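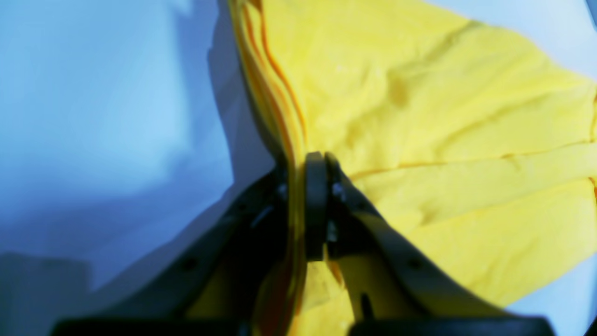 Getting hold of a yellow one by the folded edge

2 min read

Did your job change when the folding robots came in?

Palesa Makhubela
I fold for a linen service called Pasteo, and in July they're moving flat pieces to robot arms. My manager says no layoffs, just "new duties." I've folded for 13 years and I'm decent at it! What do people end up doing all shift?
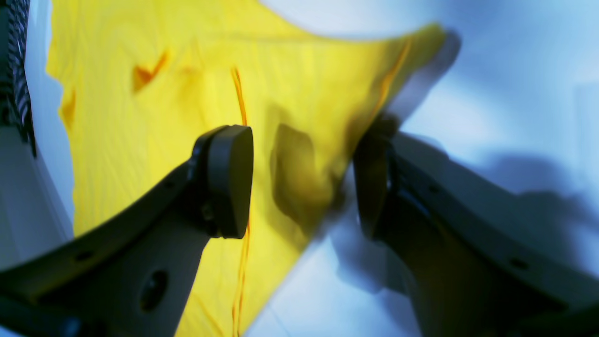

I'm also wondering about pay -- we get a bonus per bin now, and I can't get a straight answer on whether that stays.

3 comments

Lesego Potgieter
Went through this at Ndlovu. The thin stuff is the hard part for the arms, so I spend my day on these:

- Sorting by fabric before anything goes on the table (way more of this than I expected)
- Laying towels out flat and lengthwise for the two arms 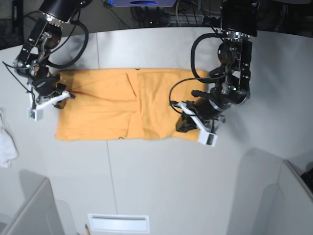

- Refolding whatever comes out crooked, and writing it down

My shoulders feel better, but I miss talking across the table. We lost the bin bonus and got a flat raise after 2 months of asking. Get yours in writing before July.

9 shares

stisska_fan
depends on the place. ours is fine, kinda boring

Search this site Go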